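I'm going to be boring about whiteboards for a few posts. Mute me now if you like.

We've had the new one up since November. The old one was a cheap Skumix that had gone the colour of weak tea, so I wasn't sad to see it go. But I was told the new one would "wipe clean like glass". Hm.

First, the spray. The shop pushed a bottle of Zundberg board cleaner on us, 18 quid. I tried it on one half and tap water on a bit of old T-shirt on the other. Left both overnight. Came in the next morning and couldn't tell you which half was which.

Second, the grey. Every wipe moves the old ink about and leaves a thin film of it behind. People say you need a microfibre cloth. I bought a pack of 15. They go grey as well, and then you're washing cloths.

Someone replied last time to say it's the pens. Maybe. We've used Fludau ones and whatever the supermarket had in. The Fludau red is worse than the supermarket red, if anything. Blue comes off fine from both. I've no theory about this.

Third, glossy boards. Why? You get the ceiling lights in it and you get yourself in it. Anyone sat off to one side can't read half of what's written. A matt one was 8 quid cheaper and I was talked out of it.

Things I'll admit are good: the tray is deep enough that pens don't roll off, and magnets hold properly, which they never did on the Skumix. You could hang a coat off one. (Don't.)

Current state of it: 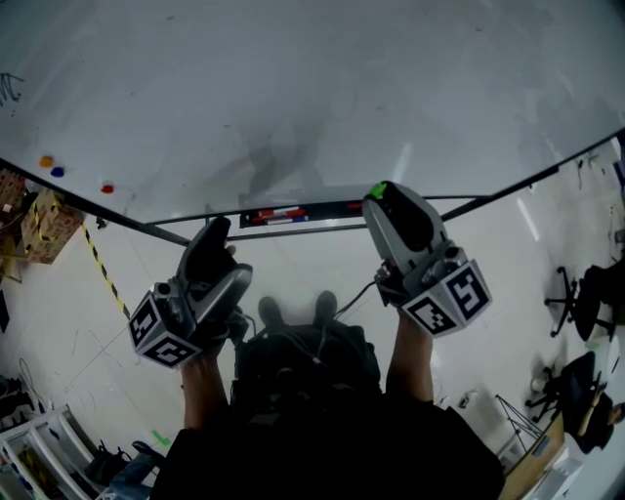 The board, smudges and all. Three magnets, plenty of pens, old scribble still up in the corner.

That's after a wipe, by the way. The corner scribble I've given up on. I've heard "go over it with fresh marker and wipe straight away" from so many people that I did finally try it on a different patch. It shifted some. It also gave me a new smudge.

Before anyone sends me the Fashola wall paint you can write on: I've read the reviews. Page one is all five stars from people who painted it last weekend. I'd like to hear from somebody who's had it two years.

Boxes along the bottom are next on the list. Separate moan, separate thread.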